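Home About Kitchen notes Letters Archive Contact

Lunch from the microwave

When I moved here I had one pan, two plates and no patience. Now I have more pans, but on weekdays I still eat mostly what a microwave can warm. I was ashamed of this for a long time. My mother cooked every day with a real flame, and in her opinion a microwave was a cupboard for bread. This March I decided to learn to use the thing properly, and I want to write down what I learned before I forget it.

My first microwave was a Stekavov, bought second-hand from a student who was leaving the country. It had 800 watts and a door that closed only if you lifted it a little. I used it always at full power, because I did not know that there was another possibility. The soup was boiling at the border of the bowl and cold in the center. Eggs exploded. Rice became like small stones.

The person who changed my habits was Krisztina Takács, my colleague from the second floor. She looked at my lunch one day and asked why I was punishing it. Then she showed me how she does it. She spreads the food flat, she puts it a bit away from the middle of the plate, and she chooses half power and a longer time. After the first minute she opens the door and looks. I had never opened the door before the bell, I thought it was bad for the machine.
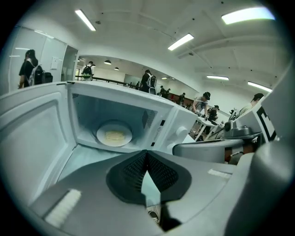
The small portions are the most difficult. A full plate of stew forgives you many things, but a little piece of omelet or one spoon of mashed potato goes from cold to rubber in a few seconds. For these I now give twenty seconds, then I wait, then maybe ten more. The waiting is important too, the heat needs time to walk from one place to another (I am sure there is a better verb for this). If the food is dry, I put a wet paper towel over it. Krisztina prefers a second plate upside down, but I burned my fingers on it and I stay with the paper.

I like the models with a knob more than the ones with many buttons. With a knob you turn and it goes. My present one at home is a Henoswood with buttons for popcorn, fish and "beverage", and I have never pressed any of them. There is also a clock that I never managed to set after the electricity was cut in winter, so in my kitchen it is almost always the wrong time.

About cleaning I was also doing it wrong. I used to scratch the dried sauce with a knife - please do not do this. Now I heat a bowl of water with a slice of lemon for three minutes, leave the door closed for five more, and wipe everything with a soft cloth. The glass plate I take out and wash with the dishes. The ring with the little wheels under it I forgot for two years, and I will not describe what I found.

Next I would like to try a cake in a cup. Krisztina has a recipe with cocoa and says it takes ninety seconds. I bought the cocoa already, and now I am looking for a cup that is big enough.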